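Navarrete Flag Football League: Assistant Coaches and Sideline Helpers Wanted for the Spring Season

Posted by Farzana Ansari, league coordinator
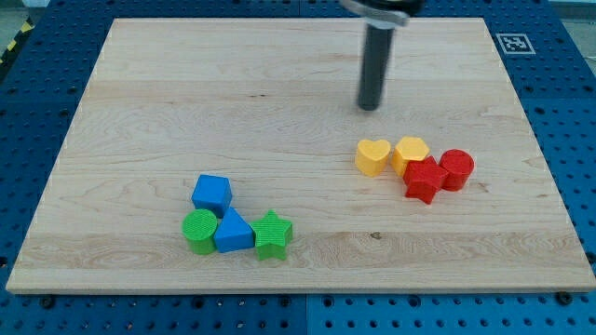 Registration closed with more families than we dared hope for, and we now find ourselves in the happy position of having 484 kids signed up and not quite enough grown-ups to stand next to them with a whistle. So if you have ever leaned on the fence at Calavar Park and thought you might like to be on the other side of it, please read on (and forgive me for going on a bit, I do love this league).

We are looking for assistant coaches for the 8 to 10 age group and the 11 to 13 age group. You do not need to have played. Kulsoom Abbasi came to us three seasons ago knowing only that the ball was pointy, and last fall her quarterbacks were running a play-action pass that fooled every defense in the league, including mine! What you do need is patience, a loud voice, and comfortable shoes.

Practices begin in late February and run twice a week at 5:30 p.m. for a little over an hour. Each team plays one game a week after that. Assistants help with warm-ups, run one of the drill stations (flag pulling, route running, snaps and handoffs), keep track of substitutions, and make sure everybody gets a turn carrying the ball. Head coaches write the practice plans, though most of them are glad of ideas.

We also need 4 paid sideline officials. Pay is $100 per game day, which covers the morning and early afternoon games, with lunch from the snack stand. You must be 16 or older, and you must be able to attend the rules clinic led by Atif Marwat, who has been officiating high school ball for longer than he likes to admit.

Coaching positions are unpaid, but we cover your background check and first aid course, and you get a jacket. One child of each coach plays free.

To apply, send a short note to Farzana at the league office, or drop it in the box by the equipment shed. Tell us which age group you would like, which evenings you can make, and whether you have a child on a team. Please don't worry about making it fancy. Khurram Hayat will call you back to set up a chat, usually in the early evening, so do pick up if you see a number you don't know!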